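Search this site Search Go

Lekthorpe Warm Homes: progress report to the Nurmi Fund
March 26, 2026
Prepared by Kaisu Manninen

You asked for a short update on the insulation grants. We have now finished 82 homes. That is the number in the press release, and it is correct, but I would be careful with it. Finished means the contractor has sent a final bill. It does not mean anyone has checked the heating costs.

Rekex, the contractor, says the average household will save $727 a year. I have asked twice how they got there. The answer both times was a brochure. Until we have a full winter of meter readings I would leave that figure out of anything we print. 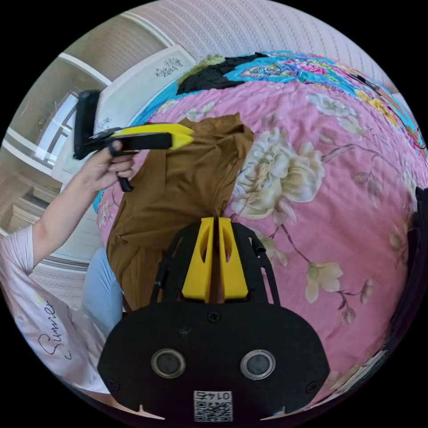

Meter readings are the weak spot. Most households signed the form allowing us to collect them, and then the utility changed its website and our access stopped working. We are back to asking people to read numbers over the phone. Some do. The Gernus Street homes have been the most reliable, and their bills so far look much like last year's - a little lower in places, but it was also a mild winter.

Bedrooms were moved up the list last July after complaints about cold outside walls. I supported that at the time. I am less sure now, as it pushed attic work back 3 months and attics are where the heat goes.

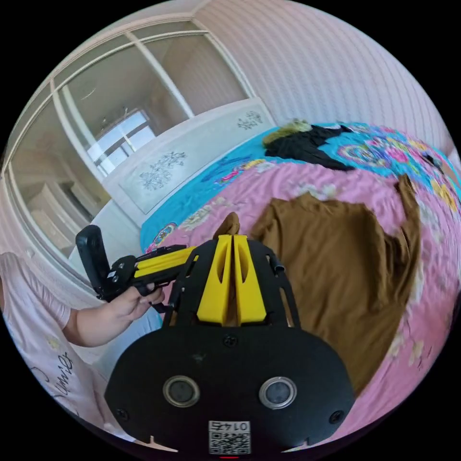 A bedroom in Lekthorpe.

Spending is on budget. I do not recommend releasing the second payment to Rekex until 2 things arrive: the missing inspection sheets and the method behind their savings estimate. If they can't produce either one, we should talk about a different contractor for the remaining homes.

Shares 3 | Comments 2

DraftyOnGernus
My bill went down four dollars. Not complaining, but where is the 727?

p_hollis
Good to see somebody asking. When do the attics start again?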